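요즘 우리 집 식탁에서 제일 자주 나오는 그릇이 Stornlow 접시랑 머그라서, 슬슬 후기를 써도 되겠다 싶어 적어 봅니다. 5월에 샀으니까 이제 두 달쯤 썼네요. 내돈내산이고요, 배송비 아끼려고 이것저것 담다 보니 결국 그릇장 한 칸이 다 찼습니다 ㅎㅎ

## 고르기까지

원래는 Pedari 쪽을 사려고 했어요. 색감이 차분하고 예뻐서 장바구니에 한참 넣어 뒀는데, 매장에서 들어 보니 제 손목에는 너무 무겁더라고요. 같이 갔던 룽나파 씨(Rungnapa Thaweesak, 동네 빵 모임에서 만난 분이에요)가 옆 진열대에 있던 Stornlow를 집어 주면서 "빵 먹을 거면 이게 낫지 않아요?" 하시는데, 그 말에 홀랑 넘어갔습니다. 저희 집은 아침이 거의 빵이거든요.

가격은 접시 하나에 만 원이 조금 넘고, 머그는 그보다 2000원 비쌌어요. 4개 세트로 사면 할인이 붙어서 저는 접시를 세트로, 머그는 따로 담았습니다.

## 두 달 써 보니

접시는 크기가 딱 좋아요. 빵 하나에 과일 조금 올리면 알맞고, 식빵을 두 장 나란히 놓으려면 살짝 겹쳐야 합니다. 테두리가 살짝 올라와 있어서 부스러기가 덜 떨어지는 것도 마음에 들고요! 버터 묻은 것도 따뜻한 물에 스펀지로 한 번 문지르면 금방 닦입니다.

머그는 청록색으로 골랐는데 이건 정말 잘한 선택이에요. 흰 식탁에 올려 두면 색이 확 살고, 노릇한 빵 옆에 있으면 아침상이 괜히 화사해 보여요. 손잡이도 넉넉해서 잡기 편하고, 우유를 가득 부어도 들 만합니다.

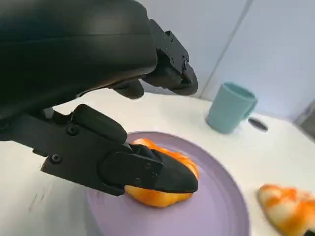

**머그랑 접시를 꼭 같은 브랜드로 맞춰야 하나요?**

따로 사도 괜찮아요. 저는 Saithong 나무 쟁반에 예전부터 쓰던 작은 접시까지 섞어 쓰는데 별로 어색하지 않았어요. 색을 한두 가지만 정해 놓고 나머지를 무난하게 가면 브랜드가 달라도 잘 어울립니다.

## 아쉬운 점

접시를 포개 놓으면 달그락 소리가 꽤 커요. 아침 일찍 꺼내다가 식구들을 깨운 적이 2번 있습니다. 지금은 사이에 키친타월을 한 장씩 끼워 두는데, 이게 은근히 귀찮아요. 그리고 머그 바닥에 유약이 안 발린 부분이 있어서 커피 자국이 남습니다. 베이킹소다로 문지르면 좀 옅어지긴 하는데 완전히 하얘지진 않더라고요.

전자레인지에는 잘 쓰고 있고, 식기세척기는 저희 집에 없어서 모르겠어요. 써 보신 분 계시면 댓글로 알려 주세요.

## 또 살 건가요

접시는 더 살 생각이 있어요. 머그는 같은 색 하나만 더 있으면 충분할 것 같고요. 리뷰 쓰면 최대 2000원 적립해 준다길래 쇼핑몰에도 짧게 남겼는데, 거기엔 글자 수 제한이 있어서 소리 얘기를 못 썼네요. 다음에는 Stevus에서 산 버터 케이스 후기를 올릴게요. 뚜껑이 좀 헐거워서 할 말이 많습니다.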